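December, sim bench notes – the "fixed" grasp fault

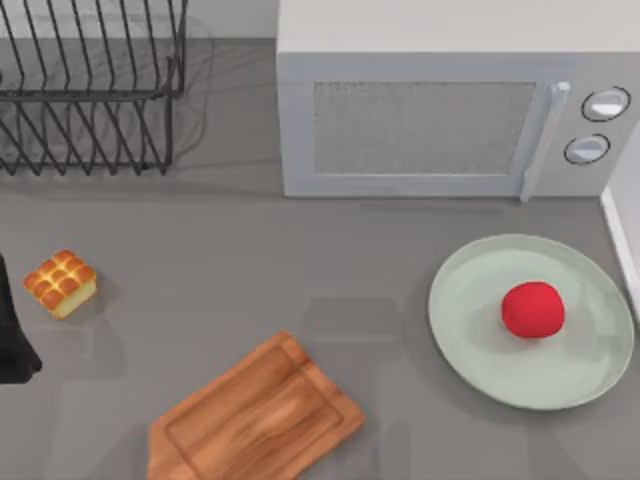
Kitchen counter layout, simulated. Red item on the green plate, microwave behind.

Picked this back up after lunch. The claim in the Datix run summary is that the early-close fault went away with the new contact settings. I don't buy it yet.

The fault, for anyone who wasn't here: on the plate task the gripper closes before it reaches the item, the planner gets a "holding" flag anyway, and the arm carries nothing off to the target. The log says success. That second part bothers me more than the first. A missed grasp is a missed grasp, but a false flag means every number we've sent Declercq is suspect.

Reran the old settings, 1000 episodes. 54 false holds. New settings, same seeds: 2. Looks great on paper. Then I read the diff and found that the new settings came with a longer timeout, and episodes that hit the timeout are dropped from the count. So where did the other 52 go? My guess is that a good share of them are sitting in the dropped pile. Haven't checked, so it stays a guess.

Ileana Enache thinks the flag reads finger position only and never looks at contact force. I read the same code and think she's right. If so, contact settings could hide the fault but couldn't cure it.

Not signing off on moving this to the real arm at Cernodholm. A false hold in sim costs me an afternoon. Over there it's an arm swinging through its place motion with people nearby, sure it has something in its fingers.

To do:
Put timeouts back in the count.
Log force next to the flag.
Rerun at 2000, old and new settings.
Ask Fandodix who changed the timeout and when.

Left the run going at 5:40. Don't restart the bench machine.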